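Can a machine be trusted yet to clean office keyboards and desks?

Posted in: Workplace Services / Automation

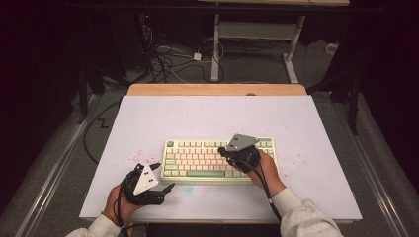 Background to the enquiry

Our organisation is reviewing the routine cleaning of shared desks at its Jorkora office. The site has 80 workstations, each with a keyboard, and the present arrangement is that every keyboard is wiped and the desk around it cleared of crumbs and specks at the end of the working day. A supplier, Kornon, has proposed a two-armed machine for this duty. Before the proposal goes further, we should be grateful for the views of members with direct experience. In particular, we wish to know whether such equipment can work around raised keys and knobs without damage, and whether it can deal with small debris on a pale surface. The keyboard shown, with its cream, pink and green keys, is of the kind several departments now prefer.

Khadija Slaoui

Chaimae Abdelaziz

Our facilities department held a trial of comparable equipment in April, and I am able to offer the following observations.

Flat surfaces gave little difficulty. The machine wiped an open desk to an acceptable standard, although it took 9 minutes over an area which a member of the cleaning staff completes in 2. Small specks were removed where they contrasted with the desk. Faint smudges were frequently left behind, and a second pass had to be requested by hand.

Keyboards were a different matter. The gaps between keys are narrow, and the machine had no dependable sense of how hard it was pressing. On three occasions it typed into an open document while cleaning, and on one it lifted a key from its place. A rotary knob, placed much like the round knob-like key at the corner of your keyboard, was turned each time it was touched - harmless in itself, but the user returned to find the volume at its highest setting. We subsequently required all keyboards to be unplugged before work began, and this used up most of the time the machine was meant to save.

I would advise that the proposal be limited to clear desks for the present, and that keyboards remain with the existing staff. You may also wish to ask Kornon for a written undertaking on the replacement of damaged keys. Ours was not covered.

Shawky Desk Services

We do not supply machines, so please read this with that in mind. A soft brush and a slightly damp cloth remain the usual method. Turn the keyboard over and tap it gently before wiping.

Trastar_Reader

No. Ask again in a few years. Our floor cleaner still cannot manage the edge of a carpet.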